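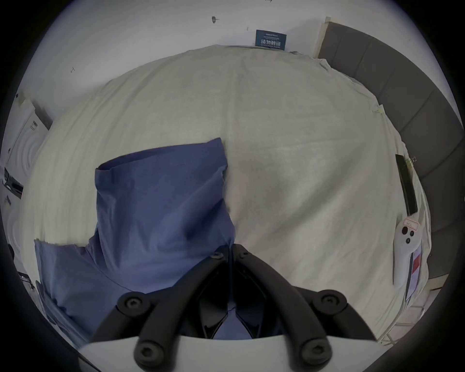 dark blue top on the bed, mid fold

Folding T-shirts on a soft bed, how do you get them flat??
Posted by Joni Manninen, Kelville

OK so no table in my place, the bed is the only big surface I have. Every shirt I fold on it comes out lumpy. Sheet wrinkles under it, shirt slides, one sleeve ends up inside the other, I get halfway and start over. The blue one is the worst, thin cotton, creases if you look at it. Tried tucking the sheet in tighter and it lasts maybe 2 shirts before it's all bunched up at the headboard end again.

Do I need one of those folding board things? Saw a Proltard one for cheap but I don't have anywhere to keep it. Drawers are shallow so rolling would be fine too if thats easier. Mostly I just want them not to look slept in when I put one on at 7 am.
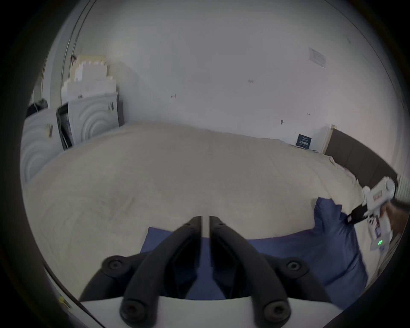 Shu-fen Lai

No board needed. Bed is fine, the problem is usually you're folding too near the middle where it's softest. Go to the edge, stand up, dont sit on it (sitting makes a dip and everything slides to you).

What I do:
Shirt face down, collar away from you.
Smooth it from the center out with flat hands. Sleeves too.
Fold one side in to about the middle of the shoulder, sleeve back on itself. Same with the other side.
Now you've got a long strip. Hold both ends and give it a gentle pull sideways before you do anything else. This is the bit people skip.

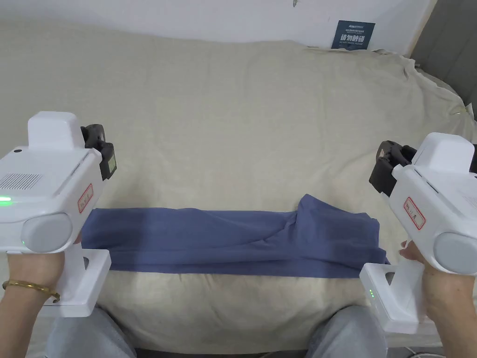 After the pull lay it back down and run your hand along it once, then bottom hem up to the collar, then in half again. For a shallow drawer fold in thirds so it stands up by itself. Takes a few seconds per shirt once your hands know it. Thin cotton needs the pull more than thick stuff does, heavy tees sort of behave on their own.

Also fold them soon after they dry. If they sit in a heap overnight no folding is going to save you.

Vasco Guerreiro

just roll them. been rolling for years, looks ok

Sum-yee Lam

Shu-fen has it mostly right but I'd add, look at what's ON the bed. A fluffy duvet is the worst thing to fold on, it grabs the shirt and you pick up a pinch of duvet along with the hem. Had one like that in my old place in Brasadville and it drove me nuts.
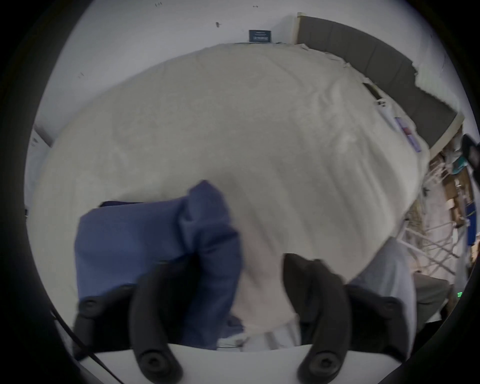
Pull the duvet down to the foot end or flip it over if the back is smoother. A thin blanket with a bit of texture is good, shirt doesnt skate around on it. I keep an old flat sheet folded in four just for laundry, goes down first, comes off when Im done.

And if you do get a board get a small one. Mine is a Mok, slides under the matress, I use it for dress shirts and thats it. For tees hands are quicker.

One more thing, do all the side folds first for the whole pile, then all the halves. Goes way faster than finishing one at a time.

Joni Manninen

Thanks, the pull thing works! Duvet is off the bed now too. Did 2 shirts so far and they fit the drawer standing up. Will try the pile method on the rest tonight, may skip the board.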